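3.2 Fingertip Replacement and Marker Alignment

Each finger of the gripper carries a square fiducial marker on its flat face, below the rounded tip, and the wrist camera reads this marker to recover finger pose.

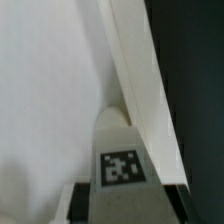 Figure 4. Wrist camera view of one finger with its marker, beside a long white panel.

Osman objected during internal review that a marker read from so short a distance will be blurred in many frames, and that a pose estimate taken from it should not be trusted without a second check. We accept the point. The procedure below uses the marker only to detect a change in finger seating. Absolute position comes from the joint encoders.

Fingertips on the Fellance cell are replaced when the tip shows wear that can be felt with a fingernail, or when the seating check fails. The arm is driven to the service pose and motor power is removed. The two mounting screws are loosened in turn, the finger is drawn straight off its base, and the seat is wiped with a dry cloth. Debris left on the seat was the most common source of error in our log. The new finger is pressed down fully before either screw is tightened.

After power is restored, the gripper is opened to its limit and 200 frames are recorded with the arm at rest. Frames in which the marker is not decoded are dropped. The median marker angle is compared with the value stored when the finger was first fitted. If the two differ by more than the tolerance in Table 2, the finger is removed and seated again. Averaging was tried first and given up, as a few badly blurred frames could shift the result past tolerance.

The check was introduced in June, after the cell had completed about 1227 grasp cycles on its original fingers. Jugah and Nasution carried out all later replacements. The marker face is cleaned at the same time as the camera window, using water only. Alcohol lifted the print on an early set of markers made at Pasaribu, and those fingers were withdrawn. The stored angle is rewritten whenever a marker is reprinted, even if the finger itself is kept.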